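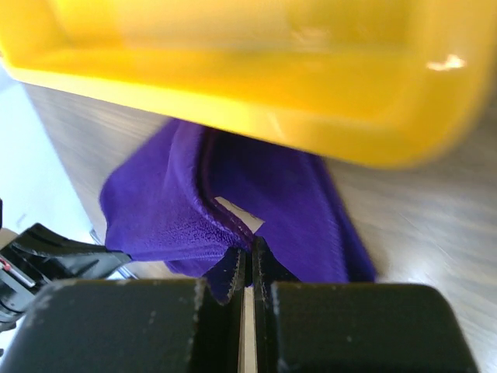
Yellow bin, purple cloth: sorting day at Rusport.

The cleaning cloth swap is back, and we are so pleased with how it's going! When Zeyu Wei first put the idea forward in October, we hoped a few households might bring their spare cloths along. We have now passed 244 (plus a bath mat, which has gone to a good home in Flinport).

Everything gets sorted by color before it goes out again. Purple is for bathrooms, blue for kitchens, and the faded ones make wonderful dusters. Please keep bringing the thick, fuzzy kind, they go faster than anything else and we never have enough.

Lucian Nedelcu has also worked out a lovely quick fold, in half and then in thirds, that gets a whole stack onto one shelf. Ask him to show you, he'll be delighted!

The next swap runs from 9 to noon in the Bensaid room. Bring up to 50 cloths per household, washed and dried please, and take home whatever you can use. Tea and coffee will be on as usual.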